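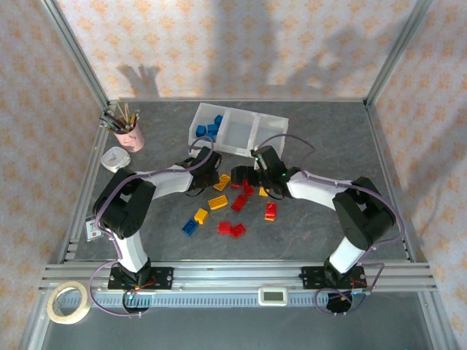
Todor Pavlović has been sorting toy bricks for other people since March of last year. He runs Musska, a small shop in Gresov that buys mixed bricks by the box and sells them again by color. "People bring them in after a move, or when the kids are grown," he says. "They're always mixed." He does one color at a time and starts with blue. Four blue bricks lie together in the left compartment of a white bin, and the other two compartments are still empty. The yellow and red ones wait on the gray tabletop in front, with one more blue among them.

The method came from his first big purchase, a lot of 3264 bricks from a school in Roltivholm. He tried picking up whatever was nearest and dropping it in the right place. "I made mistakes after an hour. With one color you only look for one thing."

Red goes last. "Red you can see from across the room, so I don't worry about missing any."

He packs the sorted bricks in bags of 200 and weighs each bag before closing it. Small bricks are bagged apart from the larger ones. Cracked pieces go in a jar by the door, free to anyone who asks.

Most of his buyers are parents replacing lost pieces. One regular, a model builder named Rahimi, once ordered 211 yellow bricks for a windmill and came back for more the next week.

Asked whether he builds anything himself, Pavlović shakes his head. "My daughter does. I find her bricks in my coat."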